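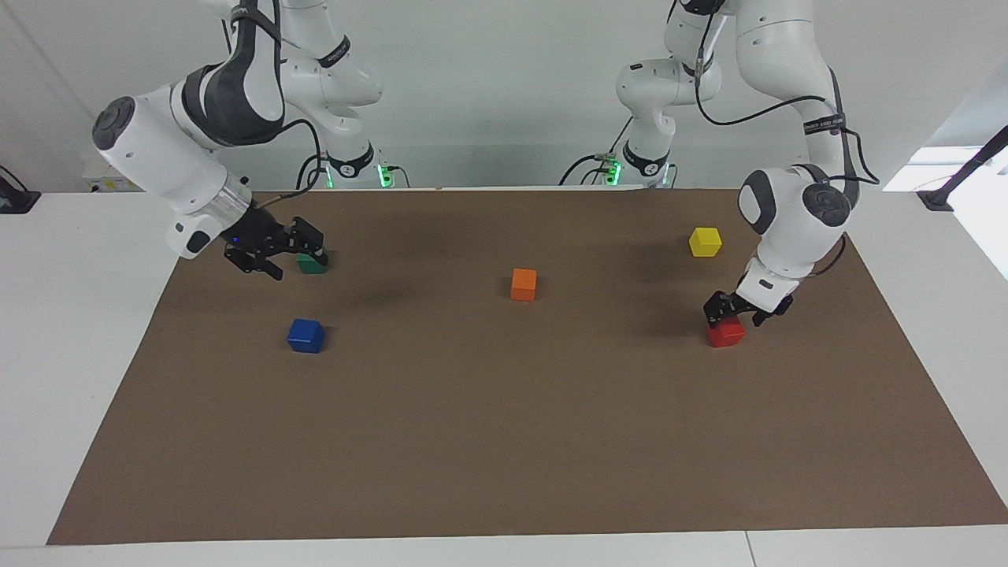 Buscamos gente con ganas de enseñar a dos brazos a ordenar cubos

En el taller compartido Killden llevamos desde junio dedicando las tardes a un proyecto que empezó como un capricho y que ya ocupa una mesa entera, bastantes conversaciones y casi toda la pizarra. Lo llamamos Tian, y consiste en conseguir que dos brazos robóticos blancos trabajen juntos sobre la misma mesa, con una pinza negra de dos dedos cada uno, sin estorbarse y sin que tengamos que estar con el corazón en un puño cada vez que se acercan. Por ahora practicamos con cinco cubitos de madera de colores – verde, naranja, amarillo, azul y rojo – encima de un tapete marrón, y es asombroso lo que da de sí una cosa tan pequeña (hemos discutido una tarde entera sobre la mejor manera de acercarse a un cubo, y quedó pendiente).

Hemos llegado a ese punto en el que los que estamos ya no damos abasto y, sobre todo, ya no vemos nuestros propios errores. Por eso abrimos la puerta a 12 participantes para la próxima temporada.

Qué haríamos juntos

Las sesiones son los miércoles, de seis y media a nueve, en la sala del fondo. Una parte del grupo maneja los brazos y graba las tareas: coger un cubo, dejarlo en otro sitio, pasarlo de una pinza a la otra, apilar. Queremos reunir 300 repeticiones bien hechas antes de pasar a objetos más difíciles, y para eso hacen falta manos distintas, con maneras distintas de moverse. Otra parte se dedica al programa que coordina los dos lados, que hemos bautizado Plondex y que está escrito casi todo en Python, con algún rincón que da un poco de vergüenza enseñar pero que enseñaremos igualmente. Y luego está el trabajo de banco, que a muchos nos gusta más que el otro: fijar cables para que no tiren del codo cuando el brazo gira, imprimir dedos nuevos para las pinzas, revisar la calibración, anotar todo en el cuaderno.

No hace falta elegir desde el primer día. Lo normal es ir pasando por todo durante las primeras semanas y quedarse donde una se sienta a gusto.

A quién buscamos

A personas mayores de edad, curiosas y con algo de paciencia. Si has programado alguna vez, estupendo; si vienes de la carpintería, de la costura, de la electrónica o de arreglar bicicletas, también, y lo decimos muy en serio, porque nos faltan ojos acostumbrados a trabajar con materiales de verdad. Nos vendrían especialmente bien dos perfiles: alguien que se maneje con el diseño 3D y alguien que disfrute escribiendo documentación clara (sí, existís, y os estamos esperando con los brazos abiertos – los nuestros y los otros).

Pedimos que puedas venir a la mayoría de las sesiones y que aceptes las normas de seguridad de la mesa: pelo recogido, nada de mangas colgando y las manos fuera del tapete mientras los brazos tengan permiso para moverse. La primera tarde la dedicamos a practicar la parada de emergencia.

Qué ofrecemos

No es un puesto remunerado, y preferimos dejarlo claro antes de que te ilusiones. Quien participe tendrá acceso al taller en horario de apertura, seguro incluido, y podrá usar las impresoras 3D y el banco de electrónica para sus propias cosas. El material del proyecto lo ponemos nosotros. Hay una aportación única de 30 euros por temporada, y si eso te supone un problema, dínoslo con toda confianza y lo arreglamos. También hay café, y una estantería de galletas cuyo nivel varía mucho.

Si la cosa marcha, al final de la temporada haremos una demostración abierta en la nave Treltex, donde caben 50 personas sentadas, y todo el que haya participado aparecerá en los créditos si así lo desea.

Cómo apuntarse

Escríbenos unas líneas desde el formulario de contacto del taller, con el asunto «Tian», y cuéntanos quién eres, qué te gusta hacer con las manos y qué te gustaría aprender. No mandes currículum, que luego nos da pena no leerlos enteros. Si prefieres vernos antes de decidirte, pásate cualquier miércoles a partir de las siete y pregunta por los de los cubos. Contestamos a todo el mundo, aunque a veces tardemos unos días.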